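Pratari House – Furnishings and Common Rooms Meeting
Minutes, 27 Aug 2021

Chair: Lanying Luo
Apologies: Grallden site office

1. Previous minutes
Agreed without change. The action on the corridor lamps is closed.

2. Lounge seating
The beige leather sofa stays in the lounge. L. Luo reported that the two seat cushions show slight creasing across the surface. The meeting did not regard this as a fault. Replacement covers from Hafstein were quoted at a lead time of 16 weeks and will not be ordered this year.
Care of the leather: soft dry cloth weekly, damp cloth for marks, no spray polish. The seam between the cushions is to be vacuumed with the narrow nozzle – brush head off.
It was asked whether the sofa could go against the window wall. Not agreed, on grounds of direct sun.
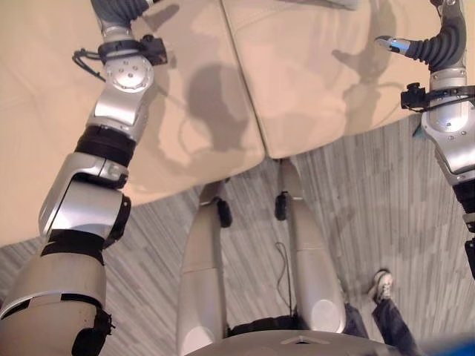
3. Lounge carpet
The grey striped carpet was discussed together with the seating. Fedent will clean it in February, taking around 3 hours. The sofa must be moved out beforehand by 2 people and lifted, not dragged. Vacuuming is to follow the direction of the stripe.
Felt pads for the sofa feet: not needed on carpet.

4. Store cupboard
Spare cushions without a matching seat are to be listed and offered to the Grallden site. Anything left at the end of the month goes to disposal.

5. Actions
LL to confirm the February booking with Fedent.
LL to put the leather care note on the inside of the cupboard door.
Grallden to reply on the spare cushions.

6. Any other business
Lounge door closer still slow – carried forward.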